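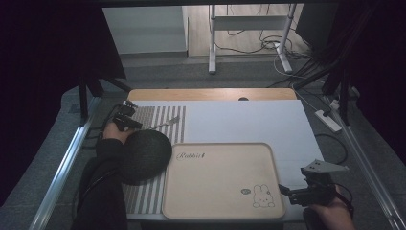
What decides where a dish comes to rest when a person lays a single place at a table?

The mat decides most of it. People bring a dish towards the middle of the mat, turn it until its longest edge agrees with some line they can already see, and stop when the gap to the next object looks even.

4. Materials and Placement Results

4.1 Table surface and mat

All sessions used one table top covered with a white sheet. The sheet was chosen in the pilot work of January, when bare wood was found to offer grain lines that people followed with the edge of a dish even when told to ignore them. A plain cloth removes that guide and leaves the mat as the strongest source of line on the table. The sheet was smoothed before each trial. It was not fixed down, as a fixed sheet behaves unlike the cloth on a household table and small creases are part of ordinary table laying.

The mat was woven and striped. Stripes were preferred to a plain weave for two reasons. A striped mat has a readable direction over its whole area, so that the angle between a dish and the mat can be judged from any part of it, including when the mat's own edges are hidden. It also gives a person a set of possible stopping lines, and the study asks whether those lines are used. Throughout this section, "along the stripe" means that the longest straight edge of an object is parallel with the stripes, and "across the stripe" that it meets them at a right angle. Anything between the two is called oblique.

The mat was allowed to move. Participants who wished to pull it nearer or straighten it were free to do so, and the position of every object was then taken relative to the mat and not to the table. This choice matters for the results in 4.4, where several dishes that looked badly placed on the table were well placed on the mat.

4.2 Objects

Objects were grouped by outline, following the outline classes of the Rudd scheme. The scheme separates objects with no straight edge from those with straight edges and rounded corners, and treats long thin objects as a class of their own.

Round objects. A round object has a position but no direction, unless it carries print or a handle. Those in the set had neither. Dark cloth-like surfaces were used for this class because they stand out from a pale mat and do not give back glare from ceiling lights.

Straight-edged objects with rounded corners. This class was served by a pale beige piece with a raised rim, printed with the word "Rabbit" in a script face and some small decorations. It has the outline of a shallow tray. Print gives such an object an upright, and an upright is a second direction which may or may not agree with the first. A child's name or an animal on a dish has the same effect at home, and printed pieces were kept in the set for that reason.

Long thin objects. A metal fork was used. Forks have a direction and two unlike ends, and most adults bring to them a settled habit concerning the side on which they belong.

No food was used. Weight is known to slow the last part of a placement, and a filled dish would have mixed the effect of weight with the effect of the mat.

4.3 Procedure and coding

Each of the 14 participants laid a place many times over, starting from a different loose arrangement on each trial. The instruction was read from a card: "Please set these out as you would for someone about to sit down." No model arrangement was shown. Participants were not told that angle or overlap was of interest, and the word "straight" was kept out of the instruction.

A placement was counted from the moment an object last left the hand. An object moved again later in the same trial was counted again, and the two placements were linked in the record. In total 1,433 placements were kept. Placements were dropped only when the object left the table or when the trial was stopped part way through.

Four properties were coded for each placement:

Position, as the part of the mat under the middle of the object, or "off mat".

Angle, as along, across or oblique. Round objects were left blank.

Contact, as clear of other objects, touching, or overlapping.

Boundary, as wholly on the mat, wholly off it, or crossing its edge.

Coding was done by Hacer Ersoy. A subset of 300 placements was coded a second time by Kristine Pangilinan, who had no sight of the first codes. Disagreements were settled by looking again at the placement together. Most of them concerned angle, and most of those concerned objects with rounded corners, where a short straight run between two curves leaves little to judge by. Boundary codes gave less trouble than expected. A thin object lying over the edge of a mat can be hard to see from the side but is plain from above.

4.4 Results

Position. Round objects were placed nearest the middle of the mat and were moved least often afterwards. The printed piece was placed with more spread. Several participants treated it as the main dish and gave it the middle; others treated it as a side piece and stood it beside the mat, or let it rest partly on the stripes. Both readings are reasonable for an object of its shape, and the instruction did not favour one over the other. The fork was placed last in most trials and took whatever room was left.

Angle. Straight-edged objects came to rest along or across the stripe far more often than at an oblique angle. The preference was stronger when the object lay wholly on the mat. Once any part of it had crossed the edge, the stripes lost much of their hold, and oblique placements became common. We take this to mean that people compare the rim of a dish with the stripe just next to it, and that a dish with one side on plain cloth gives them only half a comparison.

Print had a smaller effect than we had assumed. Participants seldom turned the printed piece solely to make the word read upright from the chair. Those who did so tended to do it in a separate step at the end, after the spacing had been settled. In such cases the linked records show two placements of the same object with the position unchanged and only the angle altered.

Contact. Overlap was rare in finished settings but frequent on the way to them. A flat, light object is easily put down with its rim above or against that of a neighbour, and people appear content to leave it there while they deal with something else. Figure 1 shows a close arrangement of this kind. The dark grey disc lies on the woven mat, and its right-hand edge slightly overlaps the line where the mat meets the printed cream board. The word on the board remains readable. Under the coding rules the disc is a round object, its angle is left blank, and its boundary code rests on the narrow strip at its right-hand side.

Arrangements like that in Figure 1 were the chief source of second placements. Given a gap, however small, participants left both objects alone. Where edges met or overlapped, one of the two was usually moved, and it was more often the round one. A round object can be slid in any direction without spoiling an alignment already made, so the choice is an economical one.

Boundary. Crossing the mat edge was tolerated for straight-edged objects and avoided for round ones. When asked afterwards, participants described a round dish half off the mat as "slipping", a word none of them used for the tray-like piece in the same position. The mat's weave may play a part here, as an object resting on two surfaces of different height can rock when touched. We did not measure rocking and leave the point open.

Figure 1. Dark grey felt disc on a woven mat with white stripes, beside a cream board printed with the word "Rabbit".
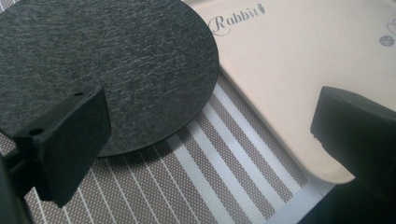 4.5 Limits of the placement data

Only one mat pattern was used. It cannot be said from these data whether the preference for along and across placements comes from stripes in particular or from any strong line on a mat. A bordered mat with a plain centre would separate the two cases. The Clurkia weave set, which offers the same outline in striped, bordered and plain forms, would be suitable, and a repeat with that set has been planned at Skirnham.

The round class was narrow. It held no cups, and a cup with a handle has a direction of its own which may well compete with the stripe. The fork, in turn, stands alone for all cutlery. A knife or spoon laid beside it would have given people a further line to match, and the freedom noted above in the placing of the fork should not be read as a finding about full sets.

Habit was not controlled. Participants were not asked which hand they eat with until the trials were over, and the answers were too uneven to support a comparison. The side chosen for the fork is therefore reported in the supplementary tables without a test.

Finally, a setting was taken as finished when the participant said so. Some finished quickly and accepted small overlaps; others went on making changes too small for the coding scheme to register. The angle code in particular has no means of recording a correction made within the "along" class, so the number of second placements by the more careful participants will be greater than the effect of those placements on the coded results.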